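Lastemcombe Kite Night, was it worth it?

motaloft
Drove 4 hours for the lit kites in December. Wind died at dusk. I watched grown adults jog up a hill towing nylon through wet grass, like very tired dogs on leashes. Chili was good. 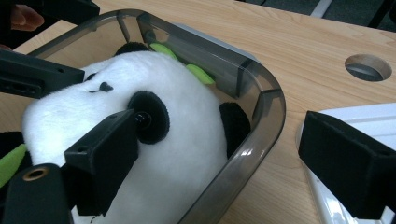 Is parking included in the ticket?
Parking is separate, six bucks at the Clomside lot, cash only.

jelto_fan
Disagree with the OP. Once the breeze came back at 8 p.m. it was the best show they've put on. You left, didn't you?

motaloft
I left at 7:40. My toes had resigned.

spoolhand
They claimed 2,753 people came. I've seen longer lines at the DMV.

jelto_fan
The field is huge, it swallows a crowd. And the gates let in up to 466 cars, so do the math.

spoolhand
I did. Those are some full cars.

gustybee
Can we talk about the music? Same song on a loop while the big ray kite just lay there. I still hum it at work and my coworkers want me gone. 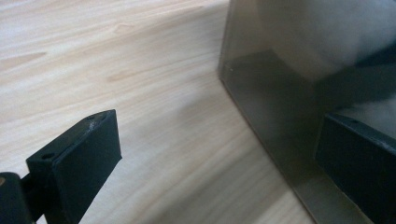 Wood grain on the tabletop

motaloft
Fine, I'd go again if they moved it to spring. Jelto, save me a spot by the chili.

jelto_fan
Bring socks this time.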